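Said Ragab on resoling, slow trades and the shop in Skurton

February 23, 2023
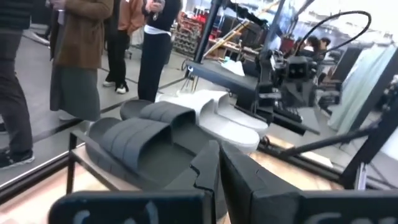
Said Ragab has repaired shoes in Skurton for 43 years, the last 3 of them at the corner shop on Zellgate that used to sell lamps. He moved there when the rent on his old place went up. He says the new shop is smaller, and that he has stopped missing the old one.

"I had a back room before," he says. "All I did was fill it up. Lasts for sizes I never see, leather that had dried out. When I moved I had to look at every piece and decide if I wanted to carry it."

He learned the work from his uncle, who had a bench in a train station and took in heels while people waited. Ragab swept up and sorted nails for most of a year before he was allowed to put a heel on. The first pair he did alone came back within the week. His uncle made him hand over the refund in person.

"The man was very polite about it. That made it worse."

Most of what comes in now is heels, zippers and stitching. Full resoles are less common than they were. Many shoes have soles molded in one piece with the rest, and once those wear through there is little he can do. He will glue a split or patch a strap, but he tells people before he starts that it may not last.

"If somebody wants to pay me 40 dollars to fix a shoe that cost less than that, I ask them why," he says. "Sometimes there's a good answer. They have a bad foot and it's the only pair that doesn't hurt. Then I do it. If there's no good answer I tell them to keep the money."

I asked if that was bad for business. He said it probably was.

He keeps a ledger by hand, one line for each job, with the name, the work and the date it was picked up. Last year it came to 737 lines. He does not total the money in the same book. A bookkeeper from Sutanto does that part, and he sends her the receipts in an envelope once a month. She has asked him to use a spreadsheet. He has said he will think about it.

Unclaimed shoes are a problem in any repair shop. Ragab calls twice, then writes a letter, then waits six months. After that he gives the shoes away if they are any good. Brown lace-ups get left behind more than anything else, and he has no idea why. Once a woman came in for a pair of boots four years after she had dropped them off. He still had them, on a high shelf, and charged her the price on the ticket.

In February the shop is at its busiest. Road salt gets into the leather and leaves white lines, and people come in asking for polish. He would like them to clean the shoe first.

"Water and a little white vinegar, on a cloth. Wipe it, let it dry, do it again. Keep it away from the radiator. People put wet boots on the radiator and then they bring me something like a piece of toast."

For the same reason he is against leaving shoes in a car in summer. He thinks most people own enough shoes but wear the same pair every day, and that a day of rest between wearings does more than any cream he sells. He sells three creams. He uses one of them himself.

For the past two winters he has also taught an evening class at Skilldale, the adult learning center on the other side of the river. There are eight places and it runs for six weeks. Students start with a plain heel replacement and end with a half sole, if they get that far. They bring their own shoes, and he asks for old ones.

"The first night, everybody is afraid of the knife," he says. "By the third week they're not afraid enough."

One of last year's students now comes to the shop two mornings a week. Ragab pays her by the hour and lets her do zippers without checking them. He checks the heels. He has not decided what will happen to the shop when he stops working, and he did not want to talk about it for long. The lease has a few years left on it.

"My uncle worked until his eyes went," he says. "My eyes are okay. I got new glasses in the fall."

A customer came in then with a suitcase that had lost a wheel. Ragab doesn't fix suitcases. He turned it over, looked at the axle and told the man to come back in two days.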